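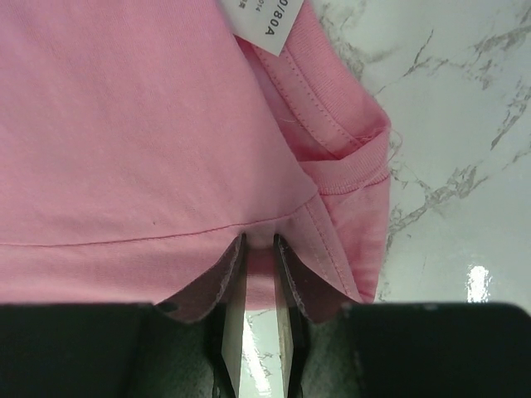
Unit 6 deals with the gripping of soft materials, using the two-arm table in the shared workshop at Vostthorpe. Rigid parts keep their shape when they are picked up, and the earlier units relied on that. A T-shirt does not. When two narrow fingers close on a single fold near the hem, the cloth rises into pointed flaps on the outside of each finger, and the rest of the garment stays on the table. Students should learn to recognise this shape in the wrist view, as the exercises refer to it as a tented grip.

6.1 The table
Both arms are mounted on one black rail along the front edge, and walls enclose the work surface at the back and sides. Members building the Ralotel version at home may use a different table top, but the distance between the two bases must be measured again and entered in the settings file before either arm is powered. The handout by Duygu Demirtaş gives the procedure in full.

Cables should leave each wrist in a generous loop and follow the links down to the base. A cable that is tied too tightly will pull on the wrist joint at full reach – this was the most common fault in the May builds.

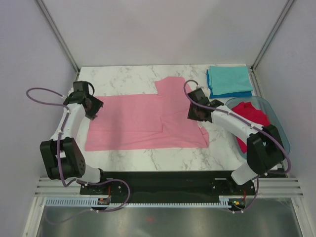 The base joints are to be checked by hand, with the power off, at the start of every session. Any play in a joint is recorded on the Chowdhury sheet, which is kept with the spare fingers.

6.2 Exercise: folding with two arms
Lay one shirt flat on the table. Keep finished work and unfolded items well clear of both arms. Each arm takes its own side of the garment, and neither should cross the centre line unless the other has been raised.
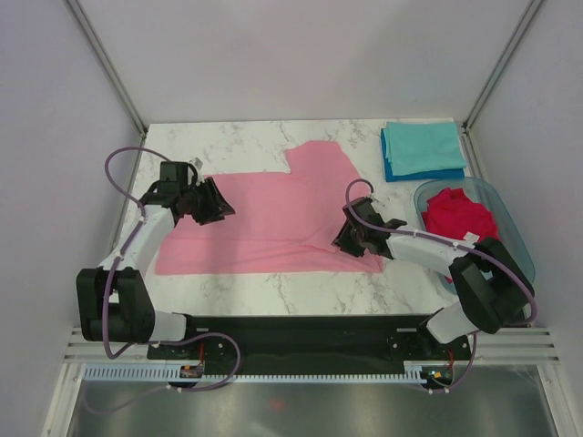
Fig. 6.2. Both grippers over the pink garment, with the folded stack at the back right.

Record each attempt under one of 2 headings, "held" or "dropped". The Narkanura log supplied with this unit contains 162 attempts, of which 93 are marked "held". Compare your own results with the log and comment on any difference in one paragraph.

Reading for Unit 7: the notes on finger pads, sections 2 and 6.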